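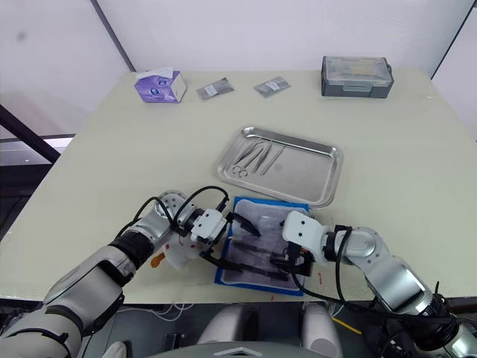 Instrument handling task: progress and November plan

2025-10-29

The Skesamdale bench has moved from block stacking to instrument handling. The task is to transfer forceps, scissors and a scalpel between a steel tray and a fabric instrument case, with both arms under remote control. Operators drive the arms through the Trovaneo hand controllers, and every session is logged from the head view and the wrist views together.

The target for this phase is 40 accepted demonstrations per instrument. Forceps are on schedule. Scissors are slower, as the finger loops catch on the gripper pads if the approach is too flat. Operators should come in steeply, close at half speed and wait for the force reading to settle before lifting. A demonstration with a regrasp is accepted, provided the regrasp is deliberate and the instrument is not dropped.

The scalpel is the hard one. The handle is flat and lies close to the lining, so there is little for the fingers to get under. Two methods have been tried: pinching across the ridged part of the handle, and pressing down on the case with one arm to raise the handle for the other. The second gives cleaner lifts but takes longer to teach. It also depends on the fabric, which shifts when pressed.
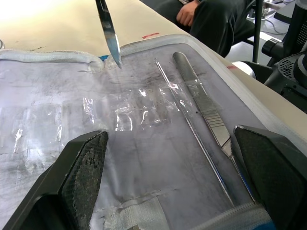

The clear plastic in the case is a separate problem. Highlights on the creases move with the wrist, and the Kurian depth filter tends to read them as edges. Version 6 of the filter is better than version 5 in this respect - it still fails under direct overhead light. Until that is fixed, operators should judge depth from the wrist view and treat the overlay as a rough guide.

Session notes go in the Rokon log on the same day, including rejected runs. Please record which arm led. Several October entries leave this field blank and cannot be used for the two-arm training set.

Controller calibration moves to the start of each shift in November.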